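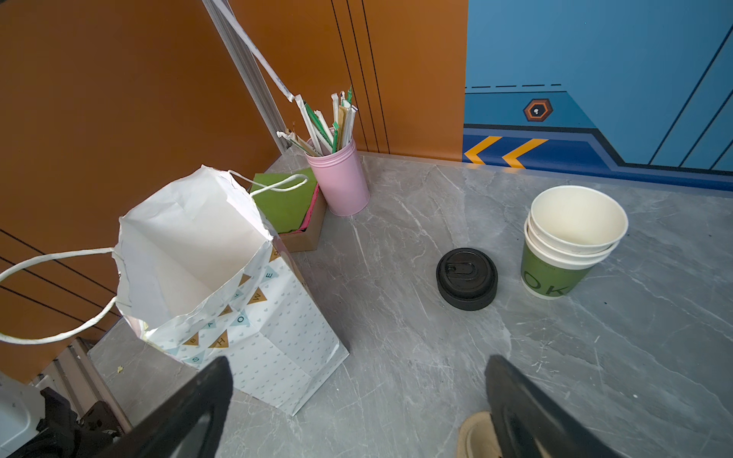
4.2 Stated and measured size of curtain panels

The second part of the study looks at ready-made curtain panels sold through online shops. We collected 2,745 listings during September and kept those that gave both a width and a drop in the listing text. After duplicates were removed, 2,217 listings remained. Many sellers use the same supplier text with small changes of word order, and for this reason two listings were treated as duplicates when the sizes, the fabric composition and the heading type were all the same.

The heading type was the most difficult item to code. A panel with a rod pocket is normally measured from the top edge of the pocket, but a panel with metal rings can be measured from the top edge or from the upper side of the ring. The listings of Masero and Lundden state which method is used. In the other shops the buyer must guess it from the drawing, when there is a drawing. We coded such cases as "not stated" and did not try to correct the drop.

From the remaining listings we ordered 733 panels and measured them flat on a table, after they had rested unfolded for one night. Each panel was measured at both side hems and at the center, and the mean of the three values was used. The measurements were done by one person (Siriporn Saengthong) with a steel tape, and a part of them was repeated on the following Thursday. The repeated values were close to the first ones, with the exception of velvet panels, where the pile makes the exact position of the edge less clear.
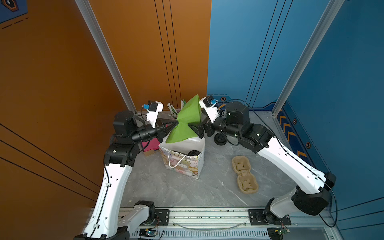
Figure 6. Two robot arms holding a crumpled green sheet above a patterned paper gift bag.

The difference between stated and measured drop was larger than the difference in width. This agrees with what we expected, as the drop includes two hems and the width usually includes two selvedges or narrow side hems. Linen blends were shorter than stated more often than polyester panels. We did not wash the panels, so shrinkage in use is not a part of these results – it is treated separately in Section 5.

A tolerance note was present in most listings, but its form varied. Some sellers give one value for both directions, some give it as a percentage, and the listings of Trarkisley give it only for the width. Wattanapong writes that small differences are possible and gives no value. For the comparison in Section 4.3 we use the tolerance only where it is written as a number, and panels without such a number are reported in a separate row.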